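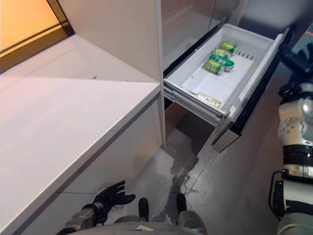
How to Stock a Drinks Drawer

A pull-out drawer is the easiest part of a fridge to load and the easiest part to let go. Things get dropped in from above, they roll, and after a couple of weeks you have to dig for a drink that you know is in there. Setting one up properly takes a few minutes and a clear stretch of countertop next to the appliance.

These steps were written with a Larkel column fridge, but they will work for any appliance with a shallow bin that slides all the way out.

Before you start

Check what your drawer is set to. On many built-in models the same drawer can run as a refrigerator or as a freezer, and the setting is easy to change by accident. Do not put cans or full bottles in a drawer that is set to freeze. Liquid expands as it freezes, and cans can split.

Measure the inside height of the bin with the drawer open, then check how much room is left under the shelf or cabinet frame above it. Our drawer has 107 mm of clearance. That is plenty for a can on its side and not enough for most bottles standing up, so bottles go in lying down or go somewhere else.

Step 1. Empty and wipe

Pull the drawer out to the stop. Move everything to the counter. Wipe the floor of the bin with warm water and a drop of dish soap, then dry it. Run a dry cloth along the slide rails too, but do not use soap there. Crumbs collect in the gap behind the front panel, and a dry paintbrush gets them out.

Step 2. Cans first

Lay the cans on their sides at the back of the bin, close together in one row. Start from one wall and push each new can up against the last one. A loose can will roll every time the drawer is opened.

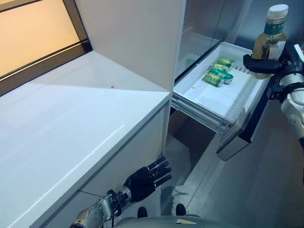
Page last changed: Feb 16, 2022

Step 3. Bottles

Tighten the caps before anything else. A bottle of tea that stands upright on a shelf without trouble may drip once it is on its side, especially if it has been opened. Opened bottles should stay upright in the door.

Lower the bottle in with one hand around the body and set it down — don't let it drop the last inch. Plastic bins crack at the corners first, and a new bin for our model had to be ordered from Roltmont and took 13 days to arrive.

Turn the caps toward the front of the drawer. Labels should face up if you keep more than one kind. 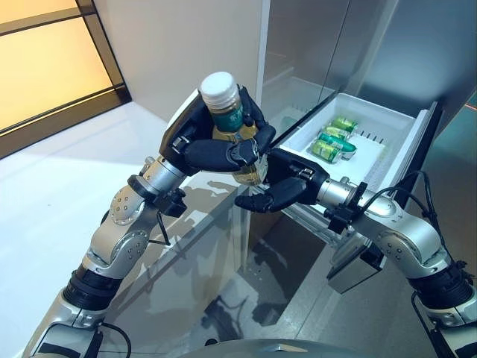

If the bottle is tall, tip it slightly before it goes over the edge of the bin and bring the base down first. Use your other hand to steady it on the way. Leave 2 fingers of space between the bottles and the front wall so the drawer can close without pushing on them.

Step 4. Small packets

Flat packets can go along the near wall, lengthwise. Keep them out from under the cans, where they get crushed and forgotten.

Step 5. Close and check

Close the drawer slowly and listen. If something rolls, open it again and close up the row. If the drawer stops short, a bottle is probably standing too high at one end. Take it out and turn it around.

Refilling

Put new cans in at the back and slide the older ones forward. We repeat the full wipe-down every September, after the summer drinks are gone, and clean up spills as they happen.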